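Progress report to the Morelli fund
Well water testing in the Werow valley, second period

1. Work done in this period

The aim of the project is to give every household with a private well in the Werow valley a result for nitrate, hardness and coliform bacteria, together with a short explanation they can understand. In the first period we prepared the forms and trained the collectors. In this second period, which closed in October, we collected and tested the water.

We received samples from 236 wells. The plan was to reach all the villages on the north side before harvest, and this we achieved. On the south side we are behind, for the reason given in section 3.

Of the wells tested, 14 were above the legal limit for nitrate. The owners were informed by telephone the same day and then by letter. In 6 of these houses there are small children, and for them we arranged bottled water through the municipality until a second sample can be taken.

2. Contact with households

The first version of the result letter was too difficult. Several people called us to ask if their water was "positive" in a good sense or in a bad sense. We have rewritten the letter so that the first line now says if the water can be drunk or not, and the numbers come after. Since this change the calls are much fewer.

We also held an open evening in the school hall on a Wednesday. It was well attended, mostly by older owners, and many of the questions were about the depth of the well and the distance from the septic tank. We will add one page about this to the leaflet.

3. Delays

The road to the upper part of the south side was closed for repair during most of the period. Bacteria samples must be in the laboratory the same day they are taken, and by the long road this was not possible. We decided not to collect nitrate samples alone there, as it would mean visiting each family two times.

The second delay was the delivery of sample bottles from Vostex. One box came without the sterile seal and was returned. The replacement has arrived.
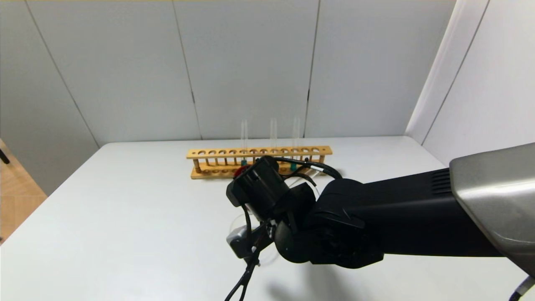
4. Budget

Until now we have used less than planned for travel and more than planned for postage. We ask permission to move the unused travel money of this period to the next one, when the south side will be visited. The total amount of the grant does not change. Receipts are kept in our office and copies can be sent if you wish.

5. Next period

The road is open again, and collection on the south side has been scheduled. We expect to need 90 more bottles for it, and they are already ordered. Second samples from the wells above the limit will be taken first. The new leaflet will be printed when the page about septic tanks is checked by the health office.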